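Okay, hi everyone, mic check, can the back row hear me? Great. Slide one is just the title, "Setting Out One Pastry." Say who I am, say thank you to Vustholm for the room and the coffee, move on fast.

So. I've spent a silly amount of my working life on breakfast tables. I started at Brundon doing the pastry counter, then the small café at Walczak, and last March I got asked to write the serving guide for Dullier, which ran to 219 pages before anybody stopped me (pause, they usually laugh). Tonight is really one page out of that guide: one croissant, one plate, one mat, and where you put them.

Start with the surface. I love felt on a white table. A white table by itself is lovely in a brochure and kind of brutal in person, because every plate you set down goes clack and a pale plate just disappears on it. Put down a big gray felt mat and suddenly you've got an area. People know where breakfast is! Gray also does something really nice for golden crust, it lets all the orange come forward.

Click to the first photo. Give them a few seconds with it before talking.
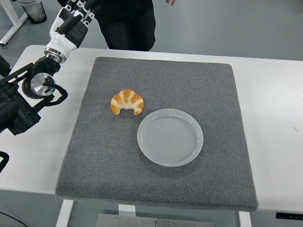 Should the mat cover the whole table? I'd leave some bare tabletop at the sides, enough for a cup or a phone or somebody's elbow, and let the mat mark out the place where the food goes.

OK, next bit, the plate. I go round, shallow, with a raised rim. The rim matters more than people think, and if you've ever watched a person eat a real croissant in a dark sweater you know why. Flakes! A flat slate or a board looks great for a minute and then it's all over the floor. I also like a plate that's a little see-through or frosted. It sits quietly on the felt and you don't get that hard white circle shouting at you.

Size: the plate should be bigger than the pastry but not by a mile. If they ask about dinner plates, my answer is that a lone croissant on a dinner plate looks like it's waiting for a bus.

Now the croissant itself. Talk about stripes here. When you pick one for display, real or model, you want the bands: browned crust, pale layer, browned crust, pale layer. Those stripes are what people read from across a room. Models are fine for a counter or a practice table, by the way, I use them all the time. They don't go stale, they don't leave butter on the felt, and you can set the same table 200 times in an afternoon. (I did this. My back did not enjoy it.)

Then which way does it face. I was taught tips toward the guest, so the curve arches away from them like a little bridge. Other people swear by tips away. I've tried both and I keep coming back to tips toward you. It just looks friendlier to me, I can't defend it any better than that.

Last part is the handling. Hold a croissant from around the body, from above, and keep the squeeze light. Pinch a real one by the tip and you'll be left with the tip. Keep it low over the mat too, short lifts, no swooping. And have the plate close by so there's hardly any distance to travel, with flakes dropping the whole way if you dawdle.

Second photo. Let it sit, then point out how near the plate is. 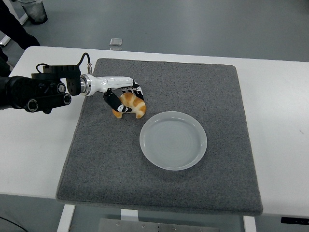
Nele Cuypers wrote to me after the last time I gave this talk and said I had it backward, that the plate goes down first and the pastry should never touch the mat at all, felt being a magnet for crumbs. Fair point! With real pastry I agree with her completely. With models I'll happily park one on the felt while I fuss with the plate.

Read the room here. If they're restless skip the part on washing felt. If not: shake it outside, go over it with a soft brush, cool water only, dry it flat. Don't tumble it, I lost a good one that way.

Then questions. Put the napkin slide up behind me while people talk, and remember to repeat each question into the mic.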